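Clusa Linen Tea Towel, Natural Stripe

Home / Kitchen Textiles / Tea Towels / Clusa

In stock. Sold singly or as a set of four. Ships folded flat in a paper sleeve.

We have wanted a proper linen tea towel in the shop for ages, and the Clusa is the one we kept coming back to. It's big, it's plain (in the best way), and it gets softer every time it goes through the wash. We've been drying our own dishes with a stack of them since February and we're completely smitten!

The cloth is woven from pure flax linen by Alier, a small mill that has been making household linens on the same site for three generations. They don't do a huge range – tea towels, napkins, a bread cloth and one very handsome apron – but what they make, they make slowly and well. The Clusa is their everyday towel. The stripe is woven in with dyed yarn, so you'll see it just as clearly on the back as on the front, and it won't crack or peel the way a printed stripe can.

Size and weight

Each towel measures 50 by 70 centimeters before its first wash. Expect a little shrinkage in length the first time, mostly along the hem, and then it settles down. It's a medium weight cloth with enough body to polish a wine glass without bunching up in your fist, and still thin enough to get down inside a narrow jar.

There's a hanging loop on one short side, sewn into the hem with a double row of stitching. The loop is linen tape, and it's long enough to go over a fat wooden peg or an oven door handle. (Our last towels had loops so tiny they only fit on a cup hook, so we were very happy about this.)

What it's like to use

If you're used to cotton terry, linen feels a bit crisp at first. Give it three or four washes! The fibers relax, the surface smooths out, and the towel starts to drink up water much faster. By the second week ours could get through a full rack of dinner plates and still have a dry corner left over for the silverware.

The other thing we love is how little lint it leaves. Glasses come up clear, dark plates come up clean, and you don't get that fuzz around the rim of a mug. Linen also dries out quickly on the hook, so it doesn't pick up that sour dishcloth smell overnight.

We use ours for a lot more than dishes. It makes a fine cover for rising dough, it wraps a loaf for the drive to a friend's house, and folded in half twice it will line a bread basket. Wet and wrung out, it keeps a bunch of parsley going in the refrigerator for days. 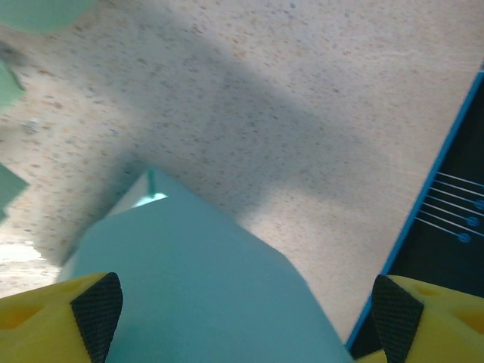

For salad greens, lay the towel flat, spread the washed leaves in one layer, and roll the whole thing up loosely from the short end. Leave it for ten minutes and unroll. It's gentler than a spinner on soft lettuce, and there's nothing to take apart and rinse afterward.

Please don't use it as an oven mitt, though. Even folded over, the cloth is too thin for a hot pan, and a damp towel passes heat straight through to your hand. Alier makes a quilted pot holder in the same stripe, which we hope to carry next year.

Colors

Natural with charcoal stripe
Natural with brick stripe
Natural with deep green stripe
White with blue stripe

The natural ground is undyed flax, a warm gray-beige that varies slightly from one batch to the next. If you're buying a set, we'll pick all four from the same batch. The white has been bleached and feels a touch softer out of the sleeve, but after a month of use we really can't tell them apart by hand.

Washing and care

Wash before first use, on warm, with similar colors. After that you can go as hot as 60 degrees Celsius (140 Fahrenheit) for the natural towels, and warm for the blue stripe. Skip the fabric softener, which coats the fibers and makes the towel slide over water instead of soaking it up. Line dry or tumble on low. Shake it out hard while it's still damp and you can forget about the iron – unless you enjoy ironing linen, in which case it presses beautifully.

For red wine or berry stains, rinse in cold water right away and soak overnight with a spoonful of oxygen bleach. Turmeric is another matter. A few hours on the line in full sun will fade it more than anything we've tried in the sink.

Good company for the Clusa

The Dimitrov dish rack is our favorite partner for these. It folds down flat, and the front rail is just the right height for hanging a towel in thirds. If you'd like something a little more rugged for floors and spills, have a look at the Skenano utility cloth, a thick cotton waffle that holds up to 400 washes according to its maker. We keep one under the sink and a Clusa on the hook, and that covers most of what happens in a kitchen.

Details

Material: 100 percent linen
Size: 50 x 70 cm before washing
Hem: double-stitched, mitered corners
Loop: linen tape, short side
Maker: Alier
Item number: 53

Returns

Unwashed towels can come back to us within 30 days in their paper sleeve. If a loop or hem gives way in the first year, send us a photo through the contact form and we'll mail you a replacement.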